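Speaker notes - house rules for robots that tidy up. 17 mins, then questions. DON'T run over like October.

Open: who here has a written rule for what the robot may pick up? Wait for hands. Most sites have a safety sheet for people and nothing on grip, spills, or rubbish.

Rule one. Drinks. Treat every bottle as full until someone has checked. Grip round the body, thumb opposing, no squeezing to "make sure". Caps checked by a person before the shift starts.
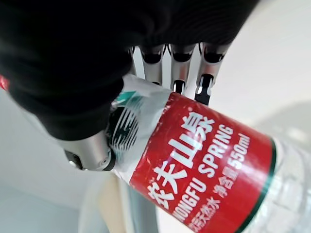

Bottle grip, fingers one side and thumb the other.

Say why the Gevero draft is not enough - it has a weight limit and thats it. Nothing on soft plastic, nothing on shape. We wrote our own line at Ivurari: slow down for anything that gives under the fingers.

Rule two. Bags. Hardest bit of the whole talk, take it slowly. Thin bags stretch, tear, catch on joints. Keep cables off the side you work from. One bag per hand. If it snags, stop and call a person, no tugging.
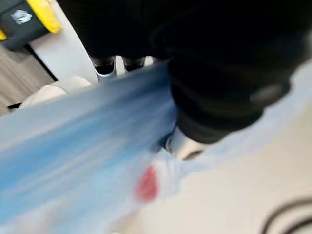 Tyyne Harju wrote back on the first version that a stop rule is useless unless it names who gets called, and she wanted the name on the wall by the door. Fair. It's in now.

Rule three. Moving with a load. Bag low, other hand open and clear, feet planted before the arm goes out. No reaching over a table if you can walk round it. (Tendov people will object here - let them, move on.) 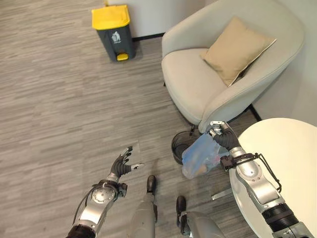 Same rule covers set down. Load has to be over the target before the fingers open. We logged 200 drops at Ivurari and checked every one by hand, 11 went wide. All 11 were let go while the arm was still moving. Pause here, its the number people write down.

Rule four. Bins. Open bins only for now, pedal bins stay with people. Cups count as liquid, lid or no lid. Anyone standing near keeps hands out of the bin till the arm is back. Feet too, keep them well away from the base.

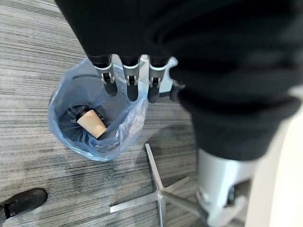
Amegashie asked at the last run-through whether the person nearby should be allowed to override the pause, and said a rule with no override gets ignored within a week. My answer: yes, with the stop button, never by grabbing the arm.

Handout is one page, 60 copies on the side table. Version date February 23, 2020, bin any older ones. Comments to me by email please, not on the back of the handout.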